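Robot Hands and Arms > Service and Catering

Piras Two-Handed Service Unit
Print this page | E-mail this page

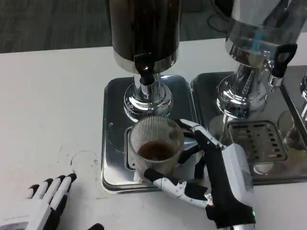

Buyers ask us first what a unit costs. We'd like them to ask what it will be doing at 10 in the morning when forty people want coffee. The Piras is a good pair of hands on a decent upper body, and we sell it, but we have turned down two orders this year where a second dispenser and a longer table would have done the job for far less money.

What you get: two five-finger hands, left and right, on boxy wrist modules with a green indicator light. The fingers are jointed, with black padding on the thumb for grip. Controller, cables and one day of setup are included. Table, dispensers and glassware are yours to supply.

What the brochure says: "handles everyday drinkware." Well, some of it. A ribbed glass gives the fingers something to hold. Thin stemware we would not try, and paper cups need the grip turned down a long way. Send us 8 of whatever you serve in and we will test them before you sign. If you can't spare 8 glasses, you may not be ready for this.

Budgeting

The list price covers the unit and nothing else. Guido Ruggiero in our planning office tells customers to add these lines before they show a number to anyone:

Site visit and table layout: $462
Spare finger pads, per set: $106
Setup time for each new cup or tap: quoted by the job

Taps are where budgets slip. A spout pointing straight down over a marked cup well is the easy case. A loop handle on the side is another motion and another line on the quote. If you run three dispensers of different makes, you are paying for three setups -- ask for that in writing, from us or from anyone else.

Allow 7 weeks for delivery. The Uveck mount adds to that, and we don't give a date for it until the order is placed. The maker promised shorter times last March and we are still waiting to see them.

Also ask who wipes the table. Cups leave rings and trays fill up, and the Piras does neither job as sold. That is staff time, and it belongs in your sums.

We rent before we sell. Custance handles the rental contracts, and the fee comes off the price if you buy.

Page updated September 23, 2020

Tagged: hands, drinks service, planning a purchase

Comments (3)

Abílio Seixas
Is the $462 per visit or per site? Our quote had it twice.

Guido Ruggiero
Per visit. If you move the table after the first one, we have to come back. Send me the quote and I'll look at it.

uster_cafe
We rented one and gave it back. Nice hands, slow line. Might try again when the tap setup gets cheaper.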